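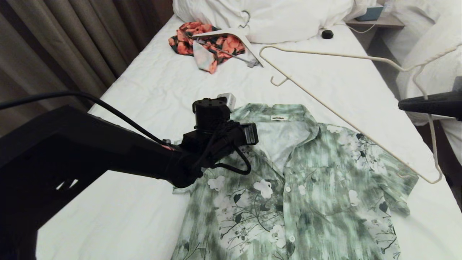 The Ferry to Clenusach

My aunt had packed for me, which was the first mistake, and I had let her, which was the second. She had the notion that a person going to an island for the whole of September ought to have something cheerful to put on in the evenings, and so between the vests and the waterproof trousers I later found two blouses I had never seen before, a tin of shortbread, and a torch with a note wound round it that said the batteries were in my left boot.

I was going to look after the shop. It wasn't my shop, and I had never looked after one before, but my aunt's oldest friend had run the one at Clenusach for 40 years and needed her hip seen to on the mainland, and my aunt had said, over the telephone and without asking me, that I was between things. I suppose I was. The thing before had been a desk at an insurance office in Clarnon, and the thing after hadn't presented itself.

The boat was called the Tamayo, and it left at ten past six in the morning from a slipway so green and slippery that the other passengers went down it sideways, like crabs, holding one another's sleeves. There were 5 of us, if you counted the ram. He stood in a crate at the stern with his chin resting on the top bar and looked at the mainland going away as if he had left the oven on. I sat down next to him because it was out of the wind, and a woman with a thermos gave me tea in the lid and told me all about the channel, where it was deep and where it only looked deep, and which of her cousins had found out the difference.

"You'll be the niece," she said, when she had finished with the cousins.

I said I was.

"She'll have told you about the till."

She hadn't told me about the till. The woman screwed the thermos shut, looked out at the water for a good while, and said that I would get used to it.

The shop stood at the top of the pier road with its back to the weather, a low white building with a bench along the front and a blue door that you had to lift a little as you pushed. Inside it smelt of paraffin and oranges. My aunt's friend was sitting on a stool in her good coat with her suitcase beside her, for the boat turned round in half an hour and she meant to be on it, and in that half hour she told me everything she had learned since she was a young woman. Bread came on the morning boat unless the wind was in the north. The big tins went on the bottom shelf and the schoolteacher was to be allowed to sit on them. There was a book under the counter for people who would pay later, and another book under that one for people who wouldn't, and I was to be equally polite to both. The cat wasn't hers but had to be fed.

"And the till?" I said.

"Oh, you just thump it," she said, and she kissed me, though we had only met once before, at a funeral, and went off down the road with her stick in one hand and the suitcase in the other, refusing all help from a boy who had plainly been sent to give it.

I did thump it. I thumped it for most of that first morning, on the top and on both sides, while a queue formed that must have been the greater part of the island, all of them needing one box of matches. They were very patient. They told me where she generally thumped it, and no two of them agreed, and an old man in a knitted hat came round the counter to show me and got his thumb caught, and had to be given a plaster and a piece of the shortbread. In the end I took the drawer right out and kept the money in a mixing bowl, and that was how I kept it for the rest of the month.

I wrote to my aunt that night at the kitchen table behind the shop. I told her about the ram, and the tea, and the mixing bowl. I told her that from the window over the sink you could see across to Idulel, the little island where nobody had lived since her grandmother's day, and that when the sun went down behind it the chimneys of the empty houses stood up quite black and clear, so that you would have thought somebody might be getting the supper on. I had found the batteries, I said. I had walked on them as far as the bus station.

I didn't tell her that I had cried a little, after the door was shut, over nothing at all, with the cat sitting on the bacon slicer watching me. It didn't last. Somebody knocked at the back at ten to nine, and it was the woman with the thermos, with a dish of potatoes under a cloth. She said they were having some music down at the hall, only the usual people, and I needn't stay long, and had I anything to wear that wasn't an anorak?

I said that as a matter of fact I had.

So I went up the narrow stairs and got the brighter of the two blouses out of the case, creased as it was, and put it on over my vest because of the cold. The woman held the lamp at the bottom of the stairs and looked me up and down and said that my aunt had always had an eye. Then she gave me the potatoes to carry, and we went along the road together with the torch, keeping well in to the wall where it was dry, and I could hear the fiddle starting up before we had even passed the church.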